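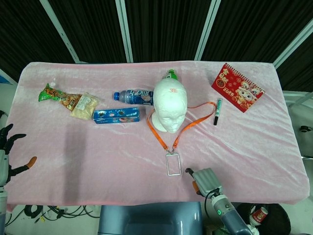 Packaged snacks and a blue biscuit box on a pink cloth.

Why the date on the packet is set where it is
By Fadwa Fahmy
April
Print this article | E-mail this article

Dry snacks rarely spoil in the way milk or meat does. They go soft, or their fat goes stale. Bereket Negash has spent most of his working life measuring both. He runs the shelf-life room at Jillus, a contract testing lab in Bekcombe, where small food makers send products before settling on a best-before date.

"Most clients arrive with a date already in mind," Negash says. "Usually it's the date a competitor prints. I ask them to leave that out of the paperwork until we have data."

The room holds 40 packs at a time in temperature-controlled cabinets. Packs are pulled on a fixed schedule, opened, and tested for water activity, a measure of how much of the water in a food is available to move or react. A crisp cracker sits low on the scale. As moisture passes through the film or the seal, the reading climbs and the cracker loses its snap.

Negash regards the seal as the more common fault. "People spend money on a better film and then run the sealing jaws too cool. A channel you can't see with the naked eye will undo all of it."

Fat is the second problem. Fried products and nuts carry enough oil that oxygen left in the pack matters more than moisture. Makers flush the bag with nitrogen before closing it. The lab samples the gas in the headspace with a needle through a rubber patch, and Negash wants residual oxygen at 2 percent or lower. Above that he will still run the test, but he tells the client to expect a shorter date.

Warm storage speeds the reactions, so a long shelf life can be estimated in less time. He is cautious about the method. "It works for rancidity within limits. Chocolate melts, and then you are testing a different product. I always keep a set at room temperature for the full term."

For one biscuit maker, Wandach, the full term was 300 days. The accelerated set had predicted more. The difference came from the carton, which had been left out of the warm trial to save cabinet space. Negash now tests in the complete retail pack and charges for the space.

Instruments do not settle everything. A tasting panel meets on Tuesday mornings under Sanaa Radwan, who trains its members to score staleness against reference samples.

"Panelists notice a cardboard note before the chemistry moves much," Radwan says. "We record it even when the numbers look fine."

Asked whether consumers should throw out a dry snack the day after its best-before date, Negash says the date concerns quality, and that a use-by date is a separate matter. He looks at the pack first. A swollen or punctured bag goes in the trash whatever is printed on it.

His next project compares resealable closures. He expects the zippers to perform worse with crumbs in the track, and has ordered a sieve to grade the crumbs by size.

Last updated: Tuesday, 4:15 p.m.
Print this article | E-mail this article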